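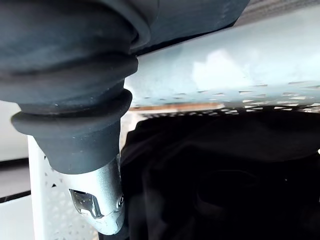 Search this site Enter keywords Go

Drorus arm kit on trial at Jevthorpe: progress report to the Renon fund

Hello again, and thank you for being so patient with the gap since the last one. I had hoped to send this in April but the second lot of tests ran on, and I'd sooner give you a late report with proper numbers in it than an early one full of promises.

Quick reminder of where we'd got to. You gave us the money to take the Drorus arm kit on a paid trial, with the option to buy at the end, and to find out whether it's any use to a small repair and sorting workshop like ours. The Bepari kit was the other one on the list and I'll come to that further down. We're now past the halfway point and I've got a fairly clear idea of what I like, what I don't, and what I'd want from Drorus before we hand over the rest of the cash.

What we've been doing

Most of the time has gone on pick and place work with cloth and soft goods, the stuff our people find dull and the stuff arms are famously bad at. We did 303 logged picks in this period, all with the standard gripper and all at the slower of the two speeds. I kept the tally myself on a clipboard and then typed it up, so if there's a mistake in there it's mine!

Of those, 30 went wrong in some way. I've lumped together everything from a clean miss to a garment dropped on the way over, which is a bit harsh on the kit, but a dropped jumper still has to be picked up by a person. Nearly all of the trouble was with thin, slippery fabrics. Thick cotton and fleece went beautifully, and there was one long run in the second week when I stopped watching and got on with the post.

Dark fabric was a separate headache. The wrist camera does fine with pale things but give it a heap of black cloth and it struggles to find a fold worth grabbing. We moved a desk lamp closer and that helped a good deal. I've asked Drorus whether they sell a light that fits the arm, and the answer was "soon", which I have written down next to the other things that are coming soon.

How the kit is holding up

Better than I feared. The rubber boot over the joint was my big worry, because the one on the demo arm we borrowed last year had split along a rib. Ours has picked up a few specks of dust and that's all I can find to complain about. I run a finger round both ribs before we switch on in the mornings, and wipe it down at the end of the day with a damp cloth. The manual wants a special wipe. I've read the ingredients of the special wipe and I'm sticking with the cloth.

The metal part that comes out below the boot is easy to keep clean on the outside. The recess in the side of it is another matter. Fluff loves it. On a soft goods job you'll want to get a small brush in there every couple of hours, and I'd like to see Drorus offer some sort of cover. I did try a bit of tape — don't, it peels and then you've got tape in with the fluff.

We had 3 unplanned stops. Two were the software losing its connection to the laptop, and a restart sorted it both times. The third was me leaning on the stop button.

Setting up and moving it

The sales page says you can have it working in an afternoon. It took us a day and a half, and a good part of that was hunting for the right spanner. Having done it once I think we'd manage it in a morning now. Teaching it a new pick is much nicer than I expected: you guide the arm by hand, press the button, guide it some more. Two of our least technical people have done it without me in the room, and one of them has made a better routine than mine (I've quietly swapped to using hers).

The thing I'd warn other workshops about is panels. The arm doesn't know about anything you haven't told it about, so every time we shift a perforated panel or a bit of backing around the work area, we have to go through the limits screen again. It isn't hard, only fiddly, and it's easily forgotten at ten to five.

The Bepari comparison

I'd promised you a side by side and I can only give you half of one. Bepari lent us their kit for 9 working days and then wanted it back for a show. In that time it was quicker than the Drorus and noticeably quieter, and the phone support was lovely. It was also a good bit fussier about how things were laid out, and their spares come from abroad with a wait I couldn't get anyone to put a figure on. If we were sorting boxes I'd be tempted. For heaps of fabric I'd still take the Drorus.

Money

We're slightly under on the trial hire and slightly over on sundries, mainly the lamp, brushes and a decent mat for people to stand on. Taken together we're inside the budget and I'm not asking for more. If you're happy, I'd like to move what's left of the travel line into a spare boot and a second set of fingertips, so that a split doesn't leave us stuck for a fortnight.

What's next

Same tests at the faster speed, then a go at the thin fabrics with the softer fingertips, which Drorus say are in the post. I also want to let it run through a whole normal shift with me out of the building, and see what the log says afterwards. I'll write that up whichever way it goes.

Could you let me know about the spare boot when you get a minute? Drorus will hold the price until the end of next month, and I'd like to get the order in with the fingertips.

Contact us | Copyright Jevthorpe Workshop | Back to top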